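Thongdee Kiosk Refit – Progress Report to Fivia
By Napaporn Paisan, February

We use cookies to keep this site running. Accept | Settings

The counter work at Flestholm is finished and the Brurnov counter is under way. Of the 100 clear stands ordered, 63 have been delivered and 9 went back with cracked lips. The supplier has agreed to replace those at no charge.

Stock for the trial came to 262 items, mostly candy bars and small boxed goods. Staff tried several layouts and settled on candy on the top tier and boxes one step down. Trays stay to the left of the stand.
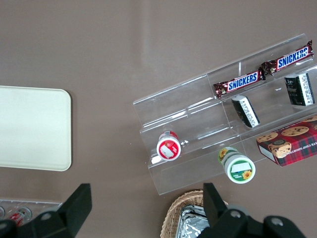
Spending is within the grant. The remaining stands are due before the Brurnov counter opens – we have asked for them in two loads, as storage there is tight. Shelf labels are still to be printed.

Recent items
Flestholm counter: first month
Brurnov storage plan
Ordering stands and trays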